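Stendavthorpe Tabletop Set - README

Please read this file before you record, label or train. It gives the rules which all contributing labs agreed to follow. The labs are in Tranbridge and Jultdale, and the rules started as two separate lists, so a few points may look repeated.

Contents

The set has 3,288 episodes of pick and place with everyday objects and toy food. Each episode has one instruction, one video from the fixed camera, and the joint log. 148 episodes are kept apart for testing. Do not train on them, also not for a "quick check".

Rules for the workspace

Keep the curtain closed behind the table during the whole session. Baskets may stand at any angle, and we want them to change place between episodes. Do not put them always in the same corner.

Cables on the wrist must have enough slack for the full turn of the last joint. Before the first episode, turn the joint slowly to both ends and look at the loops. If a cable pulls tight, stop and fix it again.

Rules for grasping

Objects with a hole, such as tape rolls, may be taken from the inside or by the outer wall. Write the type of grasp in the field grasp_side. Lower the fingers straight and slowly, at most 2 cm per second in the last part of the way.

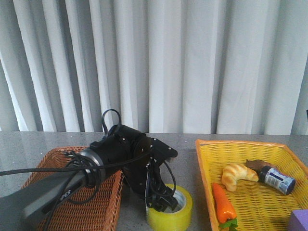
Fingers lowered into the core of a tape roll, with a basket on each side of the table.

If the object falls over during the approach, do not correct it by hand. Let the episode finish and mark it as failed. Failed episodes are useful, and 107 of them are in the current version - please do not delete them to make your numbers nicer.

Rules for labels

Use the short names from objects.txt (tape, carrot, croissant, bottle). Color goes before the name: "yellow basket". When you are not sure what an object is, write "unknown" and leave it for the second reader. The second reader must be a different person from the operator.

Safety

One person stays near the stop button whenever the arm has power. Hands stay off the table until the arm is in the home position and the operator says "clear".

Known problems

The log clock at Jultdale was late in the May recordings. The Halász script repairs this, but only if you run it before cutting the episodes. Some older files still have the label "roll" where it should be "tape".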